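Reading time: 4 minutes

About Zekurano

Zekurano is a small shop for cups, racks and other things that live on the kitchen counter. We are located in Stelorville, on the ground floor of the former Heiskanen bakery, and we send our goods by mail as well. The name does not mean anything. We wanted a word that was not already used by another shop, and this was more difficult than we had expected.

We started with only cups. At that time we had 23 different ones on two shelves, and customers came in mostly to get out of the rain. Many of them told us the same thing: they like a nice cup, but they have no good place to put it at home. The cupboard is full, or it is too high, or the cups must be stacked and then the one at the bottom is never used. So in our second year we began to sell racks also, and today the racks take up more than half of the shop.

What we sell

Our cups come in plain colors. We do not print pictures or sayings on them. Some are smooth and some are ribbed, and the ribbed ones are the more popular. People say they are pleasant to hold, and we agree with this. Light blue is the color which is most often asked for. White is second. We tried a dark green for one season and we still have a few of those, at a lower price, in the box near the door.

Racks are made of wire, and we have them in gold color, in black and in white. The low ones fit under a normal wall cupboard. The taller ones need a free piece of counter and it is better to measure before you come. If you do not know the size of your counter, please bring a photo with something in it that we know the size of, for example a sheet of paper. We have helped many customers in this way.

A part of the goods is delivered to us by Prurach, a wholesaler with whom we have worked since the beginning. The other part we choose ourselves two times a year, in February and in early fall. We keep the selection small. At the moment there are 105 articles in the shop, and every one of them has been used at home by one of us for at least 10 days before we put a price on it. It has happened that we sent things back after this time. One rack was very beautiful but it moved on the counter each time a cup was taken from it.

How we advise

Most of our customers do not need many things. Often we recommend to take first everything out of one cupboard, put it on the table and keep only what was used during the last weeks. After this it is easier to see if a rack is necessary at all. Some people go home without buying anything, and we are not unhappy about it, they usually come again when they need a present.

For a rack on an open counter we suggest the following:

Put it near the wall, so that there is room in front of it for working.
Leave a little space between the cups, especially when they have a thick lip.
Keep the everyday cups in front and the guest cups behind.
Wipe the feet of the rack from time to time. Crumbs collect there.

Gold-colored wire should be cleaned with a soft cloth only. We have this written on a small card that we give with every rack, but the card is lost quickly, and so we repeat it here.

Shop and orders

The shop is open in the afternoons, and on Saturdays also in the morning. Orders by mail are packed by us in the back room, each cup in its own paper. We have now sent some 2000 parcels. If a cup arrives broken, write us a short message with the order number and we will send another one. You do not have to return the pieces.

We also take orders from small cafés and guest houses. For these we need a little more time, please ask us early, above all before the summer.

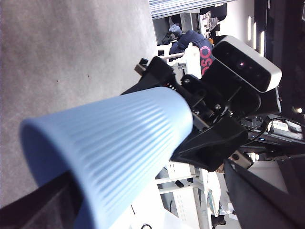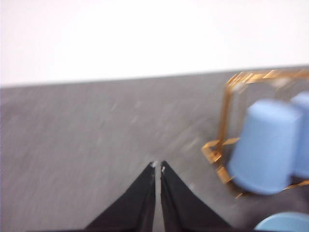
First picture: ribbed cup, light blue. Second picture: gold-colored wire rack on a gray tabletop.

Contact | Delivery and returns | © Zekurano, Stelorville | Page last changed 19 May 2022 | Back to top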